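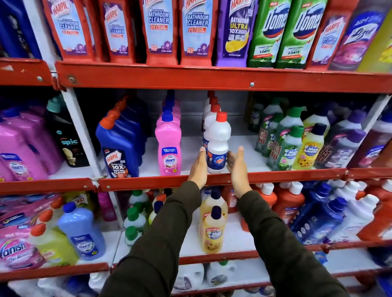
Manurung asked whether the torque limit had tripped before the arm hit the shelf rail or after it. The log should show the order.

sitthorpe_ops
After. The limit tripped 134 ms after contact on the left wrist. The arm held position instead of backing off, and the fault stayed latched until Teguh Tjoa cleared it by hand on Thursday.

cesar12
Then it's a controller problem. Raise the force loop to 1,000 Hz and retest.

sitthorpe_ops
Already at 1,000. Same result on the second unit.

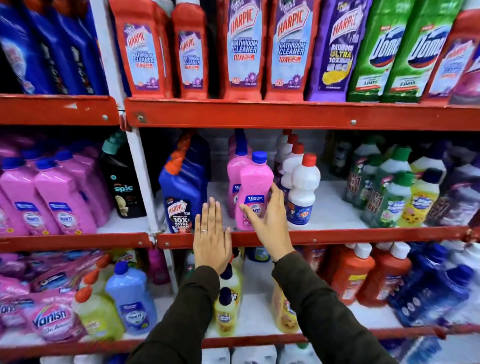
mivaletti
The retreat path is what I would look at first. Our planner treats the shelf as one flat plane at the bottle fronts, so a hand that stops at the rail has no valid way out and the arm freezes. A person doing the same job can rest the left hand flat against the rail while the right one is on a pink bottle higher up. Ours counts any rail contact as a collision — even a light one.

cesar12
Disagree. Allow rail contact and you will hide real collisions. We ran 3,000 picks with it blocked and had 12 stops, none of them latched.

mivaletti
On open bins or on shelves with a front rail?

cesar12
Open bins.

sitthorpe_ops
Not comparable, then. I'll add the rail as its own object tonight and leave the limit where it is. Both units stay locked out until that has been tested.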